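Gripper meets the rack before the pads reach the plates
Home and Workshop Robots > Simulation

Manaia Dunstan
7 December 2019

I'm modelling our shared workshop's sorting cell before we drill anything. One arm, three bins, one rack of white plates, all on a breadboard plate. The arm should take a plate from the rack and drop it in the right bin. Moves to the bins plan cleanly. The approach to the rack stops on a collision warning in 69 runs out of 400.
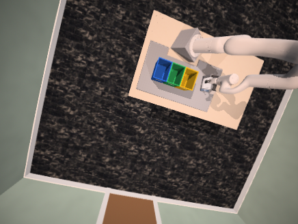

Overhead view: bins, arm mounting and gripper.

I have tried a slower approach and a smaller step. Neither changed the count. Is this the planner or my layout?

Shih-chieh Chiang

Check the collision shape of the rack first. If you imported it as one convex hull, the slot and the space between base and back panel are filled in, and the planner treats the lot as solid.
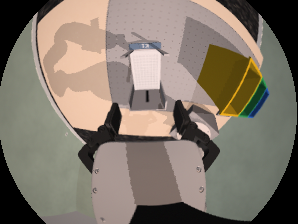
Start the final approach with the fingers fully open and centred on the rack, and keep the last stretch a straight line. Split the rack into separate boxes for base, back panel and post. Log the contact pair as well. "Collision" alone tells you very little.

Mounir Abdel Hamid

Had similar on mine, moved the rack and it went away. Never found out why.

Catarina Loureiro

Agree with Shih-chieh on the hull. Also look at the post on the right side of the rack.

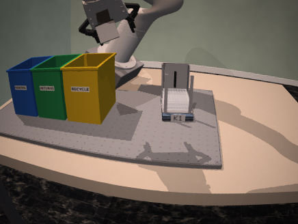
A wrist rotation late in the approach can swing a finger linkage into it. Finish the rotation above the rack, then descend. My margin is 2 mm on fixed parts.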